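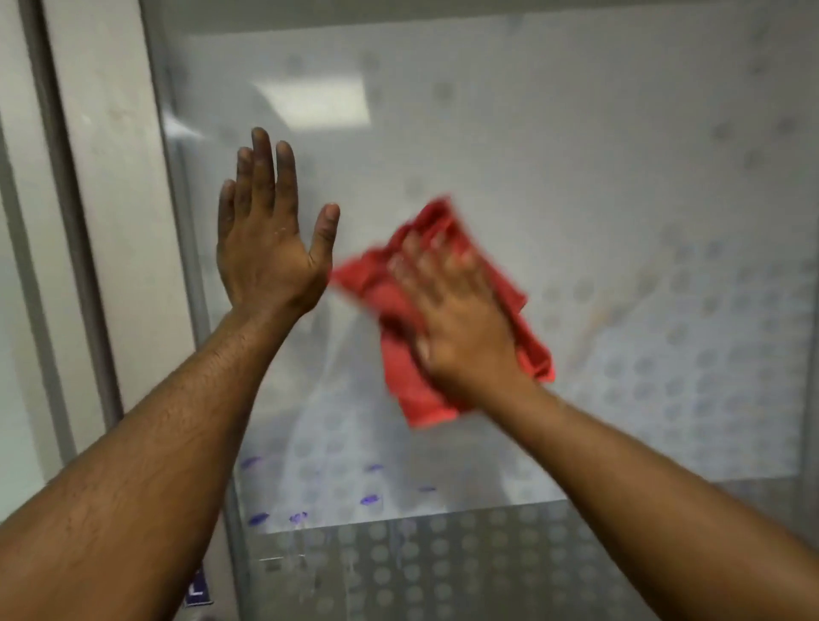 Etelka Nyitrai objected, when she read our first diary form, that a person who is asked "what did you clean today" will answer with rooms and will forget the surfaces. A kitchen is written down, she said, but the door of the oven and the glass beside it are never written down, although they take the most patience.

Figure 2. Wiping a glass panel with a red cloth.

4.2 Small tasks and the problem of recall

We took this objection seriously, and it changed the way in which the second form was built. In the first form, used in the Candance pilot, the day was divided into blocks of one hour and the participant wrote one main activity for each block. Such a form is easy to fill in and easy to code. It is also very coarse. A task of four or five minutes has no place in it, unless it stands alone in the hour, and in most homes housework does not stand alone. It is done between other things, while the water boils or while a child looks for a shoe.

The second form was given to 116 households in Ostdale and in the neighboring district of Gamage. It kept the hourly blocks, but under each block we added two empty lines for "anything short." We gave no examples on these lines. In the pilot we had seen that participants copy the examples they are given, and that a printed word such as "dusting" produces a great deal of dusting. The diaries were kept on paper, or in the Cutora application when the participant preferred a telephone. The wording was the same in both versions.

The short tasks that came back on these lines can be put in two large groups. The first group is work that repairs a moment: a spilled drink, crumbs, mud in the hall. It has a clear cause and the diarist often names the cause together with the task. The second group is work on surfaces that become dull slowly, and here we find glass (as in Figure 2), mirrors, taps, tiles and the tops of cupboards. This work has no clear beginning. The diarists explained it with the light, with a visitor who was expected, or with the simple fact that they were standing near. One woman in Gamage wrote: "Sun came in, so I saw it, so I did it." We find this sentence useful, and we return to it in Section 5.

The distinction matters for recall. In the follow-up interviews, of which we held 26, we asked the participants to tell us from memory what they had done on one of their diary days. Tasks of the first group were remembered well, probably through their cause. Tasks of the second group were mostly left out. When we then read the diary entry aloud, 13 participants said that they did not recognize it as theirs, or that they would not call it housework. Several of them used the word "nothing" — "I was doing nothing, I wiped a bit." The rest accepted the entry and could usually add some detail to it.

We do not conclude from this that the diary is correct and the memory is wrong. A diary also has its own weakness. Some participants told us that the empty lines made them feel they should have something to write there, and in a few homes this may have led to extra cleaning. We have no way to measure this effect. The interviewers were asked to note every remark of this kind, and the remarks are listed in Appendix B without correction.

A further difficulty is the question of who fills in the form. In homes with more than one adult we asked each of them to keep a separate diary, but the sheets were not always kept apart. Sometimes one hand had plainly written both. Where this was so, we coded the household as a single diarist and did not use it in the comparison between partners. The loss is regrettable, because shared homes are the place where short tasks are most often disputed.

The coding itself was closed on 23/10/2022. Entries that arrived later were stored, but they are not part of the tables in this paper. Two coders worked separately on all short entries and met afterwards to settle the differences. Most disagreements concerned entries with two verbs, for example "rinsed and wiped the sink," which one coder took as a single task and the other divided. We decided to keep such entries whole if the participant had put them on one line.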